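Print this page | E-mail this page
14 shares | 3 comments

Section 4: Lighting a Fire with the Mustel Rod

Read this section before you need it. The box says the rod lights "in any weather." I have my doubts, and you should too. Carry a lighter as well.

Before you start

1. Scrape the black coating off the rod. A coated rod throws almost no sparks, and most complaints I get come from people who skipped this step.
2. Use the spine of the Erora knife, never the edge. The small scraper packed with the rod will do, but it is hard to hold in gloves.
3. Gather three piles: tinder, twigs as thin as a pencil lead, and sticks as thick as your thumb. Whatever you think is enough, double it.

Note: The maker rates the rod at 3,865 strikes. I don't know who counted them. Treat it as a rod that wears out.

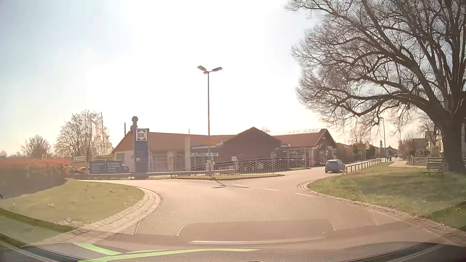
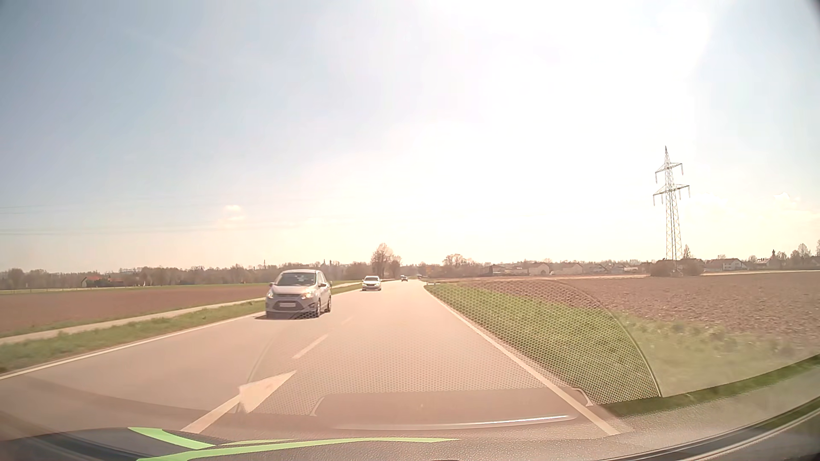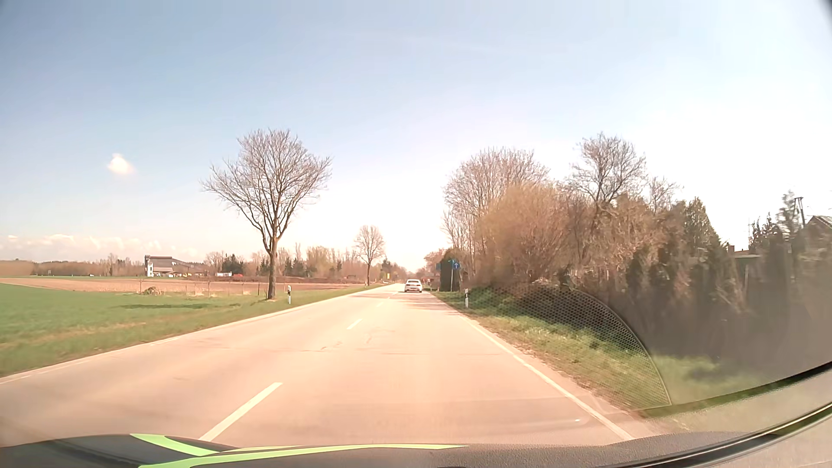
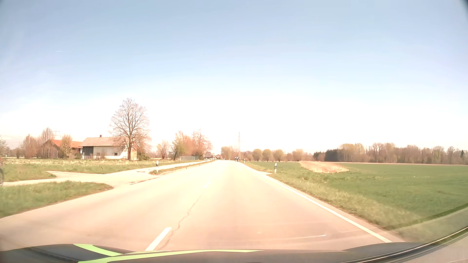
Striking

4. Set the tip of the rod firmly in the tinder, on something solid.
5. Hold the scraper still and pull the rod back toward you. Pushing the scraper forward tends to knock the pile apart.
6. Pull slowly and press hard. Fast, light strokes look good in videos and make weak sparks.
7. When the tinder catches, add the thinnest twigs one at a time. Leave gaps for air.

CAUTION: Sparks from the rod are hot enough to burn skin and melt a rain jacket. Keep fuel canisters well away.

CAUTION: Do not strike the rod inside a tent, with or without the flap open.

If it won't light

8. Change the tinder before you blame the rod. Birch bark needs to be scraped to a fine dust. Cotton with petroleum jelly works better than the Trollura tablets, whatever the wrapper claims. In December I gave one of those 30 good strikes and got a black smudge.
9. Still nothing? Stop and use the lighter. Cold hands get worse quickly, and there is no prize for doing it the hard way.

Put the fire out with water, stir the ashes, and feel for heat with the back of your hand held just above them. If you feel any, repeat.

Text by Adesuwa Ogbonna. Revised 12 March 2024.

© Hrytsenko Outdoor Guides | Contact | Back to top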